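How a Newspaper Page Gets Put Together

A newspaper page starts out blank. By the time it is printed, it holds stories, photos, headlines, captions and sometimes ads. Each of these has a name and a place, and a person called a page designer decides where everything goes.

What is in the paper?

The main story on a page is called the lead. It usually sits near the top, and it has the biggest headline. The other stories are smaller and go around it or under it.

Every story has a few parts. The headline is the large type on top. The byline is the line that tells who wrote the story. The body is the story itself. If there is a photo, the words under it are called the caption or the cutline, and the photographer's name is printed in small type next to it. That small line is the credit.

The Hotero Courier is a weekly paper that comes out on Wednesday. Its front page has room for 630 words when there is one large photo. If a second photo is added, some of those words have to move to another page. The line that tells you where to find the rest of the story is called a jump line. It might say "See BRIDGE, page 4."

Columns and grids

Look at a newspaper from far away and you will see that the words are in tall, narrow strips. These are columns. Short lines are easier to read than long ones — your eye does not have to travel as far to find the start of the next line.

The designer works on a grid. A grid is a set of lines on the computer screen that do not print. A photo may be one column wide, or two, or three, but it almost never stops in the middle of a column.

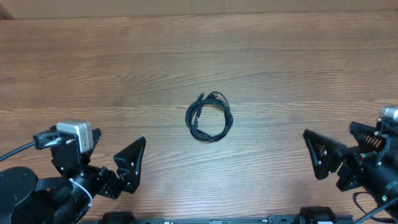
The empty strip between two columns is called the gutter. The empty strip around the outside of the page is the margin. Neither one is wasted space. Without a gutter, you might read straight across from one story into another.

Making it fit

Stories rarely come in at the right length. Suppose a reporter writes 119 words and the space holds 40 fewer. The editor has to cut the story to 79 words. News stories are written with the most important facts first, so an editor in a hurry can cut from the bottom.

If a story is too short, the designer can make the photo larger or add a pull quote. A pull quote is one sentence from the story, printed in big type.

Radwa Shehata designs pages for the Courier. She draws each page in pencil before she opens the computer program. A rough drawing like this is called a dummy. Boxes stand for stories, and a box with an X in it stands for a photo.

Checking the page

When the page is full, a copy is printed on plain paper. This is a proof. A copy editor reads it and marks mistakes in spelling, names, dates and page numbers. The designer fixes them and prints a new proof — sometimes more than once.

Then the page is sent to the printing plant as a computer file. The Courier is printed in Endirska, and its pages must be there by 9 p.m. That time is the deadline.

Words to know

Byline: the line that names the writer
Dummy: a rough drawing of a page
Gutter: the space between columns
Proof: a test copy, used for finding mistakes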